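Lundano Opens Eye-Tracking and Skin Response Lab in Andville

2025-04-08

Lundano, a provider of human behavior research software, has opened a new laboratory in Andville for studies that combine eye tracking, heart rate and skin response recordings. The site has two sound-insulated test rooms and 16 workstations.

The first project, carried out with the consumer research firm Wonesum, will examine how adults respond to stress while completing timed tasks on a screen. A total of 174 participants have enrolled, and sessions begin in May.

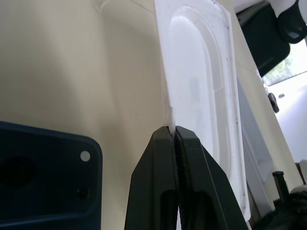

A gripper holds the edge of a translucent plastic tray.

"Researchers have asked us for a place where all signals can be recorded on one clock," said Cristóvão Antunes, director of research at Lundano. "The Andville laboratory meets that request."

Amos Ruiz-Ortega, who leads the Wonesum team, said the results will be shared with participating universities after review.

The laboratory is located in the Castellanos Building. Outside groups may apply for room time through the Lundano website.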